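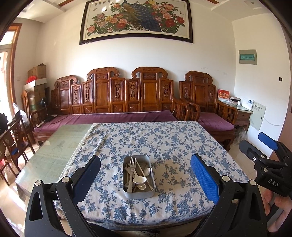 *A small metal tray on the table.*

## Cleaning old records at home: what I'd skip

Every February somebody clears out a parent's basement, finds a crate of protest songs and sixties folk LPs, and asks me how to clean them. The internet has plenty of answers. I don't trust most of them.

**Wood glue.** You spread it over the grooves, let it dry, peel it off like a face mask. The videos are very satisfying. I tried it on a scratched Tanui Singers album I didn't care about and it did lift some dirt. It also left a strip behind in the run-out that took me an evening with a toothpick. The clicks were scratches, and they're still there.

**Window cleaner.** No. Dish soap is less bad, but only a drop, and you have to rinse it properly. Most people don't, then wonder why the record sounds like frying bacon.

**Rubbing alcohol.** Fine on vinyl if it's well diluted, supposedly. Never on 78s. Shellac dissolves in alcohol, and plenty of what turns up in basements is shellac. If it's heavy and stiff and plays at 78, keep the bottle in the cabinet.

**The $500 machine.** A friend swears by his. We played the same side before and after, and I guessed wrong on which was which. If you have 800 records, maybe. I have a shelf.

### What I do

- Dry brush first, with the record turning, for a couple of spins. Carbon fiber is nice. A clean, soft paintbrush has worked for me too.
- If it's still grubby, distilled water and a microfiber cloth. Go with the grooves, never across them.
- Keep the label dry. Old labels bleed, and red ones are the worst.
- Stand it in a dish rack for an hour. Not near the radiator.
- New inner sleeve. A pack of 10 costs less than lunch, and putting a clean record back in a dusty paper sleeve is a waste of your afternoon.

Check the needle before you blame the record. I spent most of one winter cleaning a marching-song compilation on the old Trellero label, 13 tracks, side two all fuzz. The fuzz was a ball of lint on the stylus.

### About the jackets

Anežka Šimek, who ran the used bins at Era in Claltdale for years, told me to leave writing on the covers alone. I had been rubbing at names and dates with an art eraser. She thought that was dumb – half of those covers have somebody's dorm room number on them, and the eraser takes the ink off the artwork too. I've quit doing it.

Price stickers can go, if you're patient. Low heat from a hair dryer, then lift from a corner. Lighter fluid gets recommended a lot and I've seen it leave a ring on matte cardboard, so test it on something ugly first.

Musty smell: people say baking soda, cat litter, dryer sheets. I've had the first two in a closed tub with the jackets for a couple of weeks. Some improvement, I think, or I got used to it. Dryer sheets just make them smell like mildew and lavender.

Store them upright, not stacked. That one I have no argument with.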